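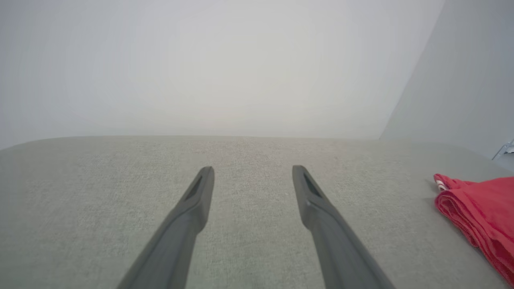

Light grey woven fabric with a speckled finish. Marks on a mottled surface are easiest to find in daylight.

Care of Upholstered and Fabric-Covered Surfaces
Kindanen Housing Association – Household Guidance for Residents
Revised 20 February 2024

Furnished flats at Kindanen are supplied with seating in light grey or beige fabric. Residents are asked to follow the guidance below during the tenancy and before the final inspection.

Before cleaning
Look for the care label, which is normally sewn to the underside of the seat or inside the cushion cover. The letter W means that water-based cleaners may be used. The letter S means solvent cleaners only, and WS allows either. An X means that the fabric may be vacuumed but should not be treated with any liquid. Where the label is missing, please contact the Furnishings Office before applying anything other than a vacuum cleaner.

Weekly care
Vacuum with the upholstery nozzle on a low setting. Work in one direction, then at right angles to it. Speckled weaves hide dust and crumbs well, and a seat that looks clean may still hold a good deal of grit. Padded edges take the most wear from hands and legs and should be given a second pass.

Loose cushions should be turned and exchanged from side to side every 2 weeks. Lint and pet hair can be lifted with a slightly damp rubber glove, drawn towards you in short strokes.

Spills
Blot at once with a clean white cloth. Do not rub. Coloured cloths and printed kitchen paper may transfer dye to a pale fabric. Solids should be lifted with the back of a spoon, from the outside of the mark inwards.

If the label carries W or WS, mix one teaspoon of mild washing-up liquid into 200 ml of lukewarm water. Test the mixture on a hidden area and leave it to dry fully. Apply the foam only, using a soft sponge, and then blot with a cloth wrung out in plain water. Clean the whole panel from seam to seam where possible – a small cleaned patch often dries with a visible ring.

Residents must not use bleach, biological washing powder or steam on any furniture supplied by the Association.

Drying
Open a window and allow air to reach all sides of the cushion. Hairdryers and fan heaters should not be used on foam padding. Do not sit on the seat or replace throws until it is dry throughout. In August, keep damp cushions out of direct sun, as pale greys can yellow.

Pilling
Small balls of fibre are common in the first months and do not indicate a fault. They may be removed with a battery-operated fabric shaver held flat against the cloth. Scissors and razors are not permitted.

Reporting damage
Tears, burns and split seams should be reported to Ngozi Ojo, Furnishings Office, extension 386. Requests for professional cleaning are handled by Yetunde Olatunji at the Stirkau Road office. Please have the flat number and the wording of the care label to hand.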